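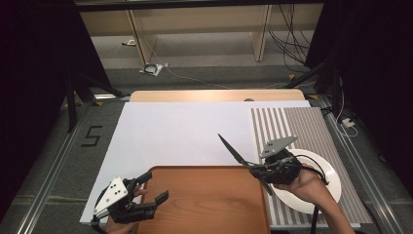

3.2 Meal setting and reported portion size

Participants in the Womberg cohort were asked to record their evening meal at home over 10 consecutive days in April. Of the 163 households that agreed to take part, 74 returned a complete diary. Incomplete diaries were kept for the analysis of meal timing but left out of everything reported in this section.

Portion size was estimated by the person who did the cooking, using the household measures booklet developed for the earlier Mendska study. The booklet asks for cups, spoons and slices instead of grams, and the conversion to grams was done afterwards by one coder (Darius Buzatu) following the Patrício tables. Where a dish did not appear in the tables, the nearest dish with a similar water content was used. This mostly affected soups and stews, and the substitutions are listed in Appendix B.

Households that usually ate at a table reported larger main courses but fewer second helpings than those that usually ate elsewhere in the home. The difference in total intake was small and went away once household size was taken into account. We had expected a stronger effect, given the results from Hivham, but that sample was older and most of its members lived alone.
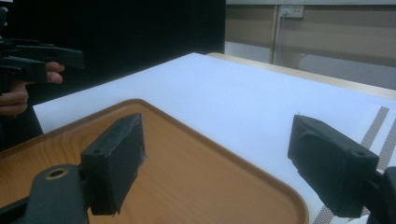
Second helpings were harder to code than first ones. Many diaries gave only "a bit more" or "same again", and a few noted that food was shared between two people without saying how much each of them ate. We treated "same again" as a full portion and "a bit more" as one third - a choice that follows the Mendska protocol but has never been tested against weighed food. Halving or doubling the smaller value did not change the direction of any result in Figure 4.

Figure 4. Reported weight of main course by usual place of eating, complete diaries only. Values above 700 g are grouped in the top band.

Colour of dinnerware, which has been linked to serving size in laboratory work, was not recorded.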